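Opinion: The Shared Kitchen Deserves a Place in the Housing Code

By Darragh Ó Conaill

The Sarley housing authority is preparing to revise its building standards for the first time in 14 years. Most public comment has dealt with parking, roof height and the cost of elevators. Very little has been said about kitchens, and in particular about the common kitchen, a room that the current standards permit but do not require. The draft would go further and remove it from the list of amenities that count toward a building's shared floor area. That change should be withdrawn.

The argument for removal is easy to state. Common kitchens cost money to fit out and more money to keep in order. They are used heavily in some buildings and hardly at all in others. Developers would prefer to give the same square footage to storage, a fitness room or one additional apartment, and each of those has a value that can be written down in a lease. A room in which tenants may cook and eat together has no such line. On paper it looks like a cost with no return.

The paper is incomplete. The housing authority measures what a building contains on the day it opens and seldom returns to ask how its residents live in it. Those who manage older buildings know that the most useful rooms are often the ones with the least exact purpose. A table large enough for eight people will be used for meals, for homework, for tax forms and for meetings about the heating. A storage locker will be used for storage.

The Wako Street building, which was completed under the previous code, offers a fair test. It has 58 apartments and one common kitchen on the ground floor. The apartments are small, and their own kitchens consist of two burners, a sink and a counter on which it is difficult to roll out dough. Families use the downstairs room when relatives visit. Several older tenants, most of them living alone, eat lunch there. The room is booked for 70 hours in a typical month, a figure that does not include the many tenants who walk in without booking because the door is open.

It would be wrong to claim that the arrangement runs without friction. Dishes are left in the sink. Labeled food is eaten by persons other than the one named on the label. There was a long disagreement over whether the refrigerator should be emptied every week, and it was settled only when the building adopted written rules. These are ordinary problems of shared property, and they have ordinary remedies. The same complaints are made about laundry rooms, which no one has proposed to strike from the code.
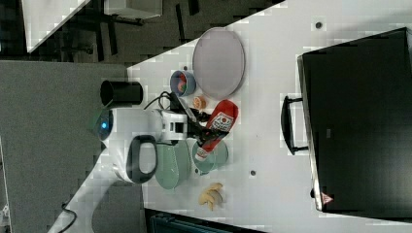 Page last changed: 1/18/25

A second objection deserves a more careful answer. Some members of the public have told the authority that eating is a private matter and that public standards should not favor one way of doing it over another. The principle is sound, but it supports the opposite conclusion. A code that counts a fitness room and does not count a kitchen has already expressed a preference. Tenants with large apartments can invite others to a meal whenever they choose. Tenants in small ones cannot, unless the building gives them somewhere to do it. A standard that leaves the matter entirely to the private apartment is generous to those who already have the space.

There is also the question of what is eaten. A household with little counter space and two burners will, over time, cook less. It will rely more on prepared food, at greater expense. Public agencies spend considerable sums on leaflets that urge residents to cook at home – and then approve homes in which cooking a full meal is a feat of planning. The two policies should be brought into line with each other.

The cost figures in circulation also call for some caution. The developer Hadico has stated that a common kitchen adds $544 per apartment to the price of a new building. That number has been repeated in hearings as though it were an annual charge. It is a single construction cost, and when it is spread across the life of a building it becomes very small. The consulting firm Stitus, which advised the authority on the draft, did not include any estimate of the cost of leaving the kitchen out. Such an estimate would be harder to prepare, but its absence should not be read as a finding of zero.

The authority does not need to require a common kitchen in every building. A modest rule would be enough. Buildings in which most apartments fall below a set size should provide one, with a proper stove, a full sink, adequate ventilation and a table. Larger apartments could be exempt. In all other cases the kitchen should continue to count toward shared floor area, as it does today, so that a developer who wishes to build one is not penalized for it.

Written comments on the draft are being accepted through November, and they may be submitted by tenants as well as owners. Tenants of the smaller buildings should make use of that period. Their experience is the evidence that the draft lacks, and the authority is obliged to enter every comment it receives into the record before the vote.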